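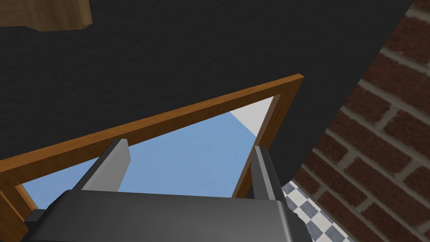 Korletey Public Radio is hiring a part-time news producer for its weekday morning program, based at the Ornville studio. The position covers local government, public utilities and the regional courts, and reports to the news director. The producer prepares the rundown, books guests, edits recorded interviews and runs the board for live segments. The show also has a web page for each edition, with an illustration at the top. The producer selects one per edition from the shared library.

**Hours and term**

- 26 hours per week, mornings, with one evening shift per month for council meetings
- Initial contract of 6 months, renewable
- Start date in January of next year is possible for applicants still in school; otherwise as soon as available

**Duties**

1. Build the program rundown and update it during the broadcast.
2. Research guests and write a one-page brief for the host before each interview.
3. Cut interviews to time in Prastex, the station's audio editor. Training is provided.
4. Write host introductions, headlines and web summaries.
5. Log all music and outside audio for rights reporting.
6. Cover for the afternoon newscaster when needed. This involves reading a four-minute newscast on air.

**Requirements**

- Two years of work in radio, print or online news. Student media counts at half time.
- Ability to edit speech without changing its meaning.
- Working knowledge of open meetings and public records law.
- Clear writing for the ear. Scripts with long subordinate clauses are sent back.
- A driver's license. The Moltusen transmitter site and the county court are not served by bus.

Experience with remote broadcast equipment is useful but not required. Applicants do not need a trained voice.

**Pay**

Pay is set by the station's hourly scale for producers, step two or three depending on experience. Mileage is reimbursed. Part-time staff accrue paid leave in proportion to hours worked. The station does not pay relocation costs.

**How to apply**

Send a résumé, two audio samples of no more than five minutes each, and one script. State what you did on each sample (reporting, editing, mixing). Group work is accepted if your part is identified. Put reference number 659 in the subject line. Files should be MP3 or WAV; links that require a login will not be opened.

Applicants who pass the first review take a paid editing test at the Ornville studio, followed by an interview with the news director and the morning host.

Posted 23 Feb 2019. Open until filled.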